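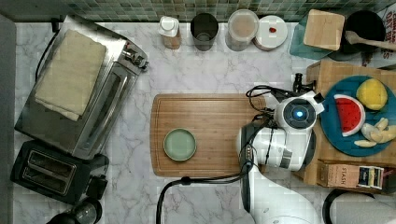 *Kitchen counter, Murnska flat: steel oven on the left with the cloth on top, black toaster beside it, board with the groove.*

**Ticket:** Counter and toaster oven, several problems
**Property:** Murnska, upper flat
**Reported by:** tenant
**Handled by:** Nornell household support
**Status:** open, waiting for one part

---

**Tenant, first message**

Good morning. I write about the kitchen counter in the Murnska flat. I have three problems and I put them in one ticket, I hope this is allowed.

1. When the toaster oven and the black toaster work at the same time, the electricity in the kitchen goes off. The lights stay on, but the sockets are dead until I push the switch in the hall cupboard.
2. The oven browns the bread much more at the back than at the front. I turn the tray in the middle of the baking, but the difference is still big.
3. The wooden cutting board rocks. When I cut an onion, the board knocks on the marble, and the neighbour below has already asked me what I am building.

The picture is attached. The oven stands a little diagonal because the cord is short and the socket is near the wall.

---

**Support, reply**

Thank you for the clear message. One ticket is fine.

Before we send anybody, please could you check these points:

- Is the cloth on top of the oven also there when you bake?
- Are both appliances on the same double socket, or is there an extension lead between?
- Does the board rock on both sides, or only on one side?
- What is written on the label under the oven? We need the power and the type.

Please take the cloth off for now. The top of this kind of oven becomes very hot and needs free air.

---

**Tenant**

I answer in your order.

The cloth: yes, I must admit it stays there often. I fold it on the oven so that I have it near for the hot tray. From today it hangs on the door hook.

The socket: both are on the same double socket, no extension lead. The kettle was also on it last winter, but I moved it to the other wall in June.

The board: I turned it over. With the groove down it lies flat, with the groove up it rocks. But I want the groove up, for the juice of tomatoes.

The label: I can read "Flondik" and the type, but the power number is rubbed away. I have sent the type by the form.

---

**Support, reply**

We found the type in our list. The oven alone takes a big part of what this socket line can give, and with a two-slot toaster on top of it the line is over its limit. The switch in the hall does its work correctly. Please do not use the two together on this socket. The socket behind the door is on a separate line, so the toaster can go there.

For the uneven browning, please try the following and write down what happens:

1. Pull the oven forward so there is free space behind it, at least the width of your hand.
2. Take out the tray and the rack. Look if the rack is in the grooves on both sides at the same height.
3. Heat the oven empty for 9 minutes.
4. Put in 4 slices of the same bread, two at the back and two at the front.
5. Look after a few minutes and again when the first slice is brown.

---

**Tenant, test notes**

*First test, 7.30 in the morning.* Oven pulled forward, no cloth. Rack was one step higher at the left side! I corrected it. The back slices were brown, the front ones light yellow. Better than before, but not good.

*Second test, same morning.* I changed the places of the slices in the middle. All became nearly the same. So the bread is not guilty.

*Third test, evening.* I closed the door very slowly and looked at it from the side. At the top right there is a small gap. When I press the door with a wooden spoon, the front slices become brown almost like the back ones.

The toaster is now on the socket behind the door. I used both together two times and the sockets stayed alive.

---

**Support, reply**

Very good notes, the third test helps us most. The gap at the door is probably a tired hinge spring, and warm air goes out at the front. We have ordered a pair of springs from the Simiyu store. Both sides will be changed together. Please do not bend the hinge by yourself and do not tie the door.

Until then you can use the oven, but turn the tray as you did before. Please do not press the door with the spoon for the whole baking time.

About the board: the wood has bent a little. This happens when one side gets more water than the other. Please wash both sides, dry them with a towel, and let the board stand on its long edge for 24 hours, away from the oven. If it still rocks, put a damp kitchen towel under it when you cut.

---

**Tenant**

The board stood for one day and one night. It rocks less, but I can still hear it. With the damp towel under it there is no noise. The neighbour is content.

One more question. Must the marble be protected under the oven? I found a dull mark near one foot, the size of a coin. It does not go away with soap.

---

**Support, reply**

A dull mark on marble is often from something sour, for example lemon or vinegar, which ran under the foot. Soap will not remove it. Please do not use any descaler on it, this makes it worse. Our fitter will bring polishing powder when the springs are changed. Four felt pads for the feet will be added to the order.

**Summary of the ticket**

| Problem | Cause | State |
|---|---|---|
| Sockets go off | oven and toaster on one line | solved, toaster moved |
| Uneven browning | rack not level, gap at door | rack done, springs ordered |
| Board rocks | wood bent | better, towel under it |
| Dull mark on marble | probably something sour | with the fitter's visit |

**Tenant, last entry**

Thank you. Mornings are possible for me, until 9. Please ring the lower bell, the upper one makes no sound (I will open another ticket for it).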